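Old tower, cooler off, do I take the processor out before posting the board?

Fluvden Repair Board > Desktops > Taking apart

Skoststead
Got an old tower on its side on the bench, side panel off, cooler already out. Want to send the motherboard to a mate two counties away and can't decide if the processor should travel in the socket or seperately. Also the old paste, do I clean it before or after? Never done one with a metal frame like this. Searched on here, got 582 results, most of them about laptops.

3 replies, 1,306 views

Tukis
Leave it in. Bubble wrap, big box, done. Posted loads like that.

Eide
Would not do bubble wrap on its own, static. Anti-static bag first, then the wrap. Long answer coming as I did one of these in November and got it wrong the first time.

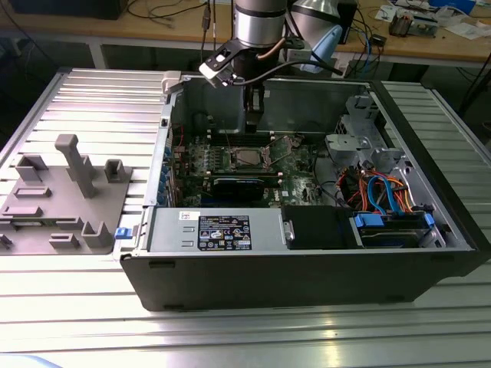
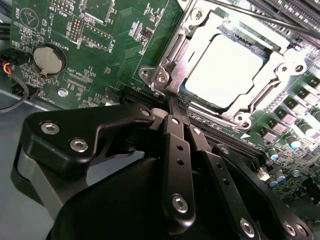
Paste first, while the chip is still clamped down. Lint-free cloth, a bit of isopropyl, wipe from the outside in so you dont push muck over the edge. Then leave the processor where it is, lever shut. The metal retention frame goes round all four sides and holds it far better than any bit of foam will, and the pins underneath stay covered. Bare sockets are what get wrecked in the post — one fingertip and that's the board gone. If you really want it out, you need the plastic socket cover to go back on. No cover, don't bother.

Order I'd go in:
power lead out of the wall, obviously
any cards out, the one lying across the board comes before anything else
memory out, bag it on its own
power supply plugs off the board, both of them
board screws last, keep them in a cup

Lift by the edges, not by the socket. Insure it for what it'd cost to replace, mine was 173 quid and I'd put down 20. Idiot.

Skoststead
Brilliant ta. Paste is off, card is out, one board screw is chewed up tho. Will try the rubber band trick tonight — if that fails I'm drilling it.

Tukis
Still say bubble wrap is fine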